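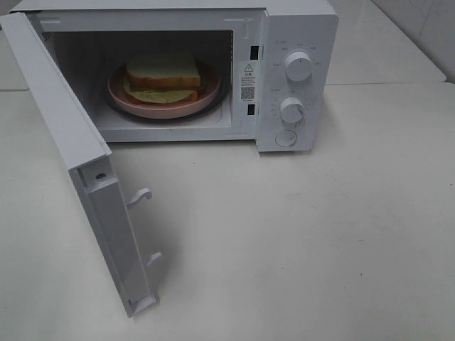 Two-knob countertop microwave, door open, with a sandwich on a pink plate on the glass turntable.

Countertop Microwaves: Reheating Bench, Gallery Page

Notes by Cadi Ellis

The gallery covers the small-appliance bench at Brullard, where plain two-knob microwaves are checked for everyday reheating. The full tables are in the Clakent report and are not repeated on this page. What follows is limited to the bench, the plate and the clearances, with short notes on how each is handled.

The load is a filled sandwich. Bread is a demanding material in a microwave. It carries little water compared with the filling, and it gives up what it has quickly. A filling that is barely warm and a crust that has gone stiff can both occur in the same minute. For that reason the Gittins procedure specifies short cycles with a rest between them, at a middle power setting, and the sandwich is turned by hand once if the turntable leaves a cold side.

Fixed settings used for the August series:

Plate: round, microwave-safe, no metallic trim
Starting temperature of food: refrigerator
Cycle: 30 seconds, rest 20 seconds, repeat once
Floor area of bench: clear for 6 inches in front of the open door
Samples logged to date: 346

The door is opened fully before the plate goes in. With a side-hinged door this takes up more bench than most people allow for, and it is the usual cause of complaints about small kitchens. Measure the swing before choosing a spot, and put the hinge side away from the sink or the wall. The latch hooks on the door have to enter the two slots on the cabinet cleanly. Crumbs in the slots are the first thing to look for when a door needs a second push.

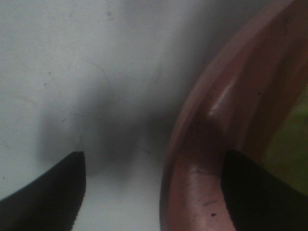
Plate choice matters more than the instruction leaflets suggest. The Bellus plates on the bench are checked by running each one empty beside a cup of water for one minute at full power; a plate that comes out hotter than the water is withdrawn. Color is a matter of convenience. Pink against a white surface, as here, gives an edge that is easy to find, even where a gray shadow falls next to it, and the bench has kept to strong colors ever since the white plates were retired. Curved edges are also easier to lift off a glass turntable than square ones. Corners can touch the cavity wall during rotation and stall the tray, and a stalled tray heats one side of the food only. Plates are wiped with a damp cloth between runs and washed at the end of the session - detergent film has been found to throw off the surface readings.

Placement on the plate is less critical, but it is recorded. Food at the exact center of a turntable stays at the center and sees the same part of the field all the way through. Moving it slightly to one side gives more even results with dense fillings. The sandwich in the first picture sits a little right of center and toward the back of the plate, well within the permitted range.

Power settings on knob models are approximate. The upper knob on the unit shown has a ring of small printed labels around it, and the bench rule is to approach the chosen mark from the low side every time. This removes most of the slack in the control. Timers are checked against a stopwatch at the start of a session, and any unit that runs more than two seconds out over a 30-second cycle is set aside.

Target temperature at the middle of the filling is around 170 degrees Fahrenheit. Readings above 200 are treated as overheated and the sample is discarded. The probe goes in from the side, level with the bench, and stays in place until the number stops climbing.
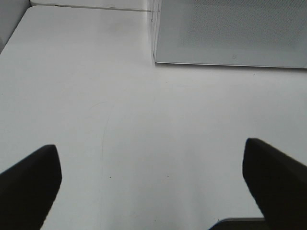 White tabletop with a light-gray perforated panel toward the upper right.

Clearance around perforated surfaces is checked before each session. Nothing is leaned against them, and cloths and paper towels are kept at the other end of the table. Where a vent is involved, lint is removed with a dry brush. Sprays are not used near openings of any kind.

The tabletop itself is matte white and gets one wipe with plain water at the start and one at the end. Glossy tops were tried and dropped - they showed reflections of the room lights and made spills harder to spot.

Next additions to this page: covered bowls, soup, and a comparison of domed lids with flat ones. Corrections to the settings list should be sent to Cadi Ellis with the sample number in the subject line.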